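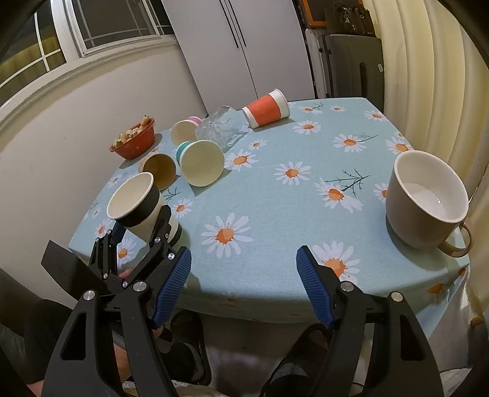 Beathag Jardine remarked on the draft of this report that students do not refuse reusable cups; they forget them, and a discount does little for a person who has already left the cup at home. Her comment led the project group to rewrite its main question, and the final version of the report is arranged around it.

Single-Use Cups at the Galbraith Building Café
Project Report, Environmental Management, Second Year
Submitted by Ashley Fothergill, Alasdair Lindsay and Eilidh McIver
Project supervisor: Fiona Shearer
Submitted Friday, September 19, 2025

1. Background

The café on the ground floor of the Galbraith Building serves students and staff from three departments. Hot drinks are sold in paper cups unless the customer asks for a mug or hands over a cup of their own. A discount of 20 cents has been offered for personal cups for several years. The discount is printed on the price board in small type, and no record of its use was kept before this project.

Paper cups of the kind sold at the café have a thin plastic lining. The waste contractor for the building, Plustitel, does not accept lined cups in mixed paper, and asks that they be placed in general waste. The labels on the bins in the building do not mention cups at all.

The group set out to answer two questions. How many drinks leave the café in single-use cups in a normal teaching week? What would customers need in order to choose something else?

2. Method

Sales were recorded over two teaching weeks in May. The café manager agreed to add a key to the register so that each hot drink could be marked as paper cup, café mug or personal cup. Staff were shown the new key on the Friday before the first week. Refills were entered as separate drinks.

A short questionnaire was offered on paper at the counter and online through the department page. It asked how often the person bought a hot drink, where they usually drank it, whether they owned a reusable cup, and where that cup was at the moment of answering. The last question was added after Beathag Jardine's comment on the first draft of the form and proved to be the most useful of the set.

Bins on the ground floor and second floor were checked at closing time on four days. The checks recorded only whether cups were present in the mixed paper bin. They were not weighed.

3. Results

The register recorded 3,519 hot drinks over the two weeks. Of these, 2,219 were sold in paper cups, or 63 percent. Most of the remainder were served in café mugs. Personal cups made up a small share, and their use was highest before nine in the morning.

The questionnaire was completed by 333 people. A large majority said that they owned a reusable cup. Fewer than half of those owners had it with them. The most common places named were the kitchen at home, the car, and a locker in another building. Several respondents wrote that they did not like carrying an unwashed cup in a bag with a laptop.

Many customers who took a paper cup said they drank it within the building, often at the tables next to the café. When asked why they had not taken a mug, the usual answer was that they had not been offered one. Staff confirmed that they do not ask during busy periods.

Cups were found in the mixed paper bin on all four days of checking, on both floors.

4. Discussion

The group had expected price to be the main issue. The answers point to habit and to the order in which things happen at the counter. A paper cup is picked up by the server before the customer has said where the drink will be consumed.

A borrowing service was considered. Resance, a cup loan system used at another campus, would require a deposit and a return point in each building. Alasdair Lindsay prepared an outline of how this might work, attached as Appendix B. Eilidh McIver's view, recorded in the minutes, was that mugs already owned by the café should be used more fully before a new system is paid for. The group did not reach agreement on this point.

5. Limits of the Work

The second week included a department open day, which may have raised the number of paper cups. Some drinks were probably entered under the wrong key on the first morning. People who took time to fill in the form are likely to care more about waste than the average customer.

6. Recommendations

Staff should ask "Mug or to go?" before reaching for a cup. The discount should be shown in the same type size as the drink prices. A sink or rinse point should be made available near the seating area. Bin labels should state where lined cups belong, using the wording supplied by Plustitel.

The register key should stay in place through the fall term. Ashley Fothergill will pass the recording sheets to next year's group.

Appendix A: Questionnaire form
Appendix B: Outline of a cup loan service
Appendix C: Bin check records, by floor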